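Part 3: Moving your old hard drive into the Wisalura box

Right, so by now you've got the Wisalura installer on a memory stick and you've picked out which old desktop is going to be your home music server. Mine is a tower that used to do the accounts. If you skipped Part 2 (the one where I go on about labelling your folders) do please go back, because everything after this assumes your albums are in a folder called Music and nowhere else.

What you need: the old tower, the drive with your music on it, a small cross-head screwdriver, and a table with a decent lamp. I had 2,088 albums on mine, so I was a bit nervous!

1. Make a copy of everything first. Yes, all of it. Use the Stetus backup tool from Part 1 or just drag the lot onto another drive and go to bed.

2. Shut the computer down properly from the menu, then pull the power lead out of the back. Hold the power button in for a moment afterwards to drain whatever's left.

CAUTION: don't open the power supply. It's the metal box the mains lead goes into, and there's nothing in there you want.

3. Lay the tower on its side or stand it up, whichever you find easier, and take the side panel off. Some have a latch, some have thumbscrews, and one I did for Gülizar Sezer had both (and a sticker over the screw).

4. Touch bare metal on the case before you touch anything else.

5. Find the drive bay. If your case uses plastic carriers, squeeze the two ends and slide the carrier out, pop the drive in with the connectors facing the same way as the old one, and slide it back until it clicks.

Note: the clips on these are bendy and they're meant to be. I was far too gentle the first time and spent 30 minutes thinking I had the wrong part.

6. Plug in the flat power connector and the thin data cable. Both have an L-shaped slot and only go in one way round. If you're pushing hard, turn it over.

7. Put the side back on, plug in, and start up from the memory stick. When Wisalura asks where your library lives, pick the drive you've just fitted and NOT the one it suggests.

8. Leave it to scan. Mine managed the first 2,000 albums before tea and then sulked over a box set. If it stops for longer than 3 hours, restart it and it'll carry on from the same place.

Once the scan's finished you can unplug the screen and keyboard and shove the whole thing in a cupboard, as long as there's a bit of air round it. Playlists are in Part 4. 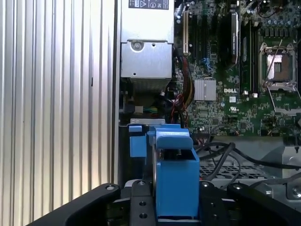

Kjell Lindqvist: Step 7 caught me out, as both of my drives were the same size and the list only shows sizes. I cancelled, went back and gave the music one a proper name, and then it was easy to spot. Might be worth adding that before step 2?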